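## Chapter 5: Patterned Surfaces in Small Enclosed Spaces

Most of this book has dealt with rooms that a person can stand up in. The present chapter turns to smaller enclosures: display cases, alcoves, cupboards with the doors left off, box beds, window seats and the lined bays used for trade stands. The materials are the same as those in Chapter 4, but they behave differently when the viewer is outside the space looking in, and when every surface can be taken in at once.

By the end of the chapter you should be able to measure and cut a lining for a box with up to five faces, choose a pattern repeat that suits its depth, and select a floor surface and contents that remain legible against a busy wall.

### 5.1 Why scale matters more in a small space

The **repeat** is the vertical distance before a pattern begins again. In a bedroom with a wall 2,362 mm high, a repeat of 500 mm will appear in full four times, with a part repeat left over at the skirting. The eye reads this as a continuous field of colour. Put the same paper in an alcove 500 mm high and you will see each motif once. A flower that was part of a field is now an object in its own right, and where it falls has to be planned.

Small prints have the opposite problem. A repeat of 200 mm sits comfortably in a shallow case, but on the back wall of a deep one it may be read as texture from a normal viewing distance. This can be useful. A denser pattern on the rear wall tends to push it back and make the enclosure look deeper than it is. Designers of stage sets have relied on this for a long time.

The lining exercise at the end of the chapter uses two papers from the Plirkska range, one large and one small, in the same colours. Hivell offcuts may be substituted if your workshop stocks them. Students at the Lillport campus should collect theirs before the June break.

### 5.2 Ground, motif and contents

Three things compete for attention in a lined enclosure. The **ground** is the background colour of the paper. The **motif** is whatever is printed on it. The **contents** are the objects placed inside. In an ordinary room the furniture is large enough to hold its own. In a small space the contents are often close in size to the motifs, and a strongly coloured flower can hide a strongly coloured object in front of it.

The usual advice is to keep the floor plain. A grey or off-white base gives the objects a clear lower edge and gives the eye somewhere to rest. Ghauri board and similar faced panels are suitable, as is any stone-effect sheet with light veining - heavy veining is a second pattern and should be treated as one.

Contents can either match the ground or depart from it. Storage is commonly matched, so that it recedes. Small loose items are better in a colour that the paper uses sparingly or leaves out. Before settling an arrangement, look at a case with its lining in place and its contents only partly arranged. A teal-blue box with a drawer stays close to a deep teal ground, while a white plush toy beside it is easier to pick out, as are red cards laid on a grey marble-patterned floor.
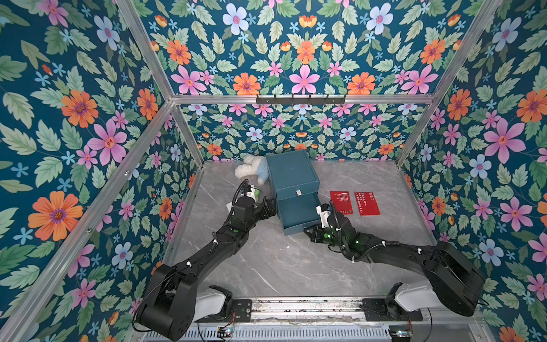
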